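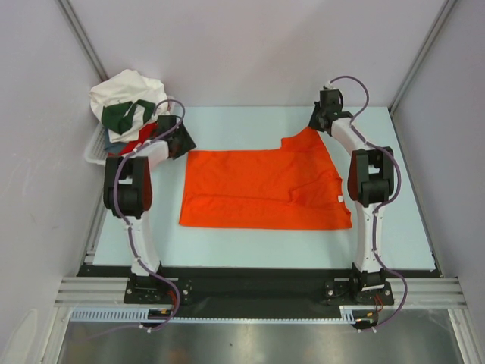
The Sandal That Wouldn't Leave Hidton

6 min read

Fidelina Yupanqui keeps the first pair on a shelf over her cutting bench. The straps have gone stiff and one buckle is missing. She made them for herself, out of scraps from a belt order, and wore them to work for a full summer before anyone asked to buy a pair.

The sandal is called the Pareo. It has a flat leather sole, two crossed straps and a narrow band behind the heel. Her company, Provley, sold 700 pairs in its first year, most of them from a folding table outside the Hidton ferry office. Last year it sold 3,000. The price is $70, and it has gone up once.

Provley works out of a former paint store two blocks from the water. The front room is the shop and the back room is where the shoes are made. Customers can hear the sole press from the fitting bench, and on warm days the door between the rooms is propped open with a bucket of rivets.

The leather comes from Wróbel, a small tannery that Yupanqui found after her first supplier stopped selling in small lots. Wróbel's hides are thicker than the ones she started with, and they changed the shoe. The old straps gave way at the holes by the second season. The new ones took so long to soften that customers complained of blisters, and for several months she was taking back more pairs than she liked.

She fixed it by skiving the strap edges, which means shaving the underside of the leather until it bends easily over the foot. It adds time to every pair.

"I tried skipping it on the wide sizes," she says. "They all came back."

The Pareo is made in 2 colors, tan and a dark brown that is close to black. A red was tried one spring and dropped when the dye rubbed off on people's heels. Stores have asked for a platform version, and one buyer wanted a plastic sole to bring the price down. Yupanqui made a sample of each. The platform may still happen.

Repairs are done in the same back room, mostly in December, when there is little else on the bench. A new heel band costs less than lunch. Soles cost more, and she will tell a customer when a pair is too far gone to be worth it.

Fit is the most common question in the shop. The sandal runs long, and people between sizes should take the smaller one. The straps will stretch a little over the first few weeks, but the sole will not. The shop opens at 10 a.m. and closes when the last ferry has loaded.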